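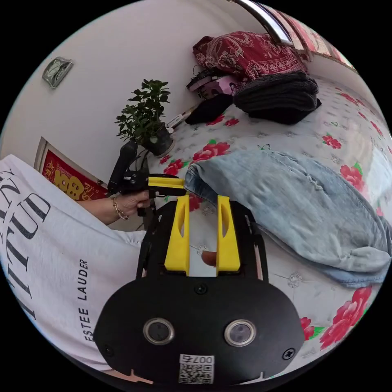 From: Hiyori Higuchi
To: the Uvomthorpe swap & mend list
Date: 11/6/18
Subject: Re: clothes on the bed, how do you start??

Hi all,

Tùng wrote:

> I've read everyone's advice about pulling the whole closet out and piling it on the bed, and I did it, and then it was bedtime and I slept on the couch. How do you people get to the end of this? Also what do you do with jeans. I have been folding jeans the same way my whole life and they take up the entire drawer. And is it OK to have the nice bedspread on while you sort or do you strip the bed first?
>
> Tùng Lò

Oh Tùng, the couch! I've been there (two nights in a row, one March, with a cat on my head). Stop doing the whole closet. Please. I do one armful at a time now, whatever I can carry from the chair to the bed in one trip, and I don't go get more until that lot has gone somewhere. It's slower on paper but I've slept in my own bed ever since.

I leave the bedspread on. Mine is the white one with the big pinky red peonies that Fumiko was asking about at the last swap, and no, Fumiko, I still don't know where it came from, there's no tag left on it! White is great for sorting because you spot every button and bobby pin that falls out of a pocket. The one thing I'd say is check for pens first. I learned that with a green felt tip and it took me a week of soaking.

So, jeans. I used to do thirds, like a store. Now I lay them out flat, give the legs a good tug so the wrinkles come out, put one leg over the other, tuck in the pointy bit at the seat so you've got a straight edge, then fold from the hem up to just short of the waistband and roll or fold what's left until it stands up by itself. Light blue pair with the worn leg goes in front because I wear them constantly, dark ones behind. In my dresser I get 7 pairs in a drawer that used to hold four and wouldn't close.

Knits I fold and never hang. My dark gray one grew sleeves like an orangutan on a hanger. Quilts are the thing I'm worst at, I'll admit it. The red patterned one just gets bunched up at the back by the wall until everything else is done, and then I wrestle it into the big Stimlow bag and sit on it.

Oh, and small stuff! Tubes, makeup cases, chargers, all of that washes up on my bed too, and it used to be what finished me off, because I'd start trying to untangle a cable and forget I was doing laundry. Push it all to the back and do fabric first. Same goes for plants. Kohei says a potted plant has no business on a bed at all and he may be right, but the light is good and so far no dirt in the sheets.

Yae, did you still want the Camard hangers? I have a stack of the slim ones and they're yours if you can pick them up before the swap. Also I need to know who's bringing the folding table, because the one in the hall wobbles and last time the sweaters slid right off.

Tùng, tell us how the second try goes, and do just one armful!

Hiyori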